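Visits > Open Days > Pirkley
We use cookies to remember your settings. Accept | Manage

Pirkley Open Day: Two Floors of Old Looms and New Ideas 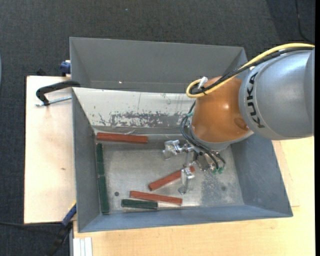
A KUKA arm over a gray metal bin, on a light wooden table.

I got to the Pirkley mill at 10 in the morning and the line already ran past the gate! It moved fast, though, and inside the weaving shed they had the old looms going (two of them, side by side), and the noise goes right through your shoes. I loved it.

Upstairs is the pattern room, with over 1,267 sample books on open shelves, and you're allowed to pull them down and turn the pages. I lost most of an hour in the blanket stripes. The Caron dye house across the yard was open too, and they let us dip a scrap of wool in madder and take it home in a paper bag. Mine came out a sort of brick pink, and I'm very happy with it.

Lunch was soup and dark bread in the boiler house. Get there early, the bread goes. Parking is behind the chapel, and the stairs to the pattern room are steep.

They open again in July and I'm going back for the carding demo, which I missed.

Recent visits
Altitport: A Morning at the Mountain Airfield
Kondska Glass Fair
Caron Dye Garden in Spring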